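Right, a few of you asked how the remortgage went after my moan last month, so I'm going to put it all in one thread. Get a cup of tea, because I do go on a bit.

Our fixed rate with Skadero ends in January. If we'd done nothing we'd have slid on to their standard rate, and the monthly payment would have gone up to £1509. We pay £1374 now, so you can imagine the faces round our kitchen table!

First thing I did was ring Skadero and ask what they'd offer us to stay. Lovely chap, very patient, but the deal came with a fee and he couldn't tell me whether it could be added to the loan. He promised to ring back and he did, two days later – yes, it could.

Then my sister-in-law told me to speak to a broker, which I'd always thought was for people buying somewhere grand. Ours was Sekar Siregar at Civier and I can't thank him enough. He went through our payslips, the car loan, even the nursery bill, and never once made me feel daft for asking what loan-to-value meant (for the third time). 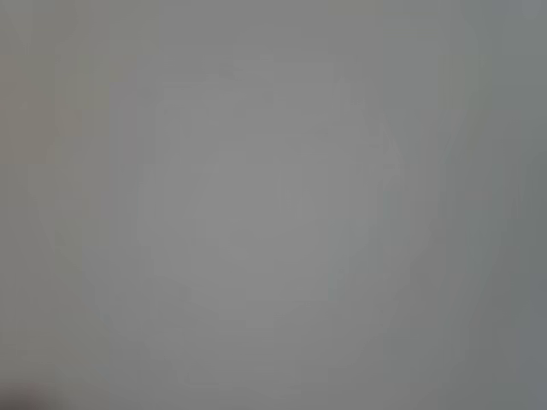

Anyway, he came back with two choices. Brillow had the lower rate but wanted a new valuation and a solicitor. Lemma was a touch dearer each month, with the valuation and legal work thrown in.

We've still got £4000 put by from Mum, and I was all for throwing the lot at the mortgage. Sekar asked what we'd do if the boiler went. Fair point, it makes a noise like a kettle full of gravel. So the savings are staying where they are.

We went with Lemma in the end. The formal offer came through this morning, Thursday, November 28, 2019, and I read all the small print on the bus and missed my stop.

If yours ends soon, dig out the letter and look for the early repayment charge date. Ours would have cost us if we'd switched even a week too soon – the new loan now starts the day after it runs out.

Happy to answer questions tonight once the kids are down. I'm not an adviser, mind, just someone with a very full folder.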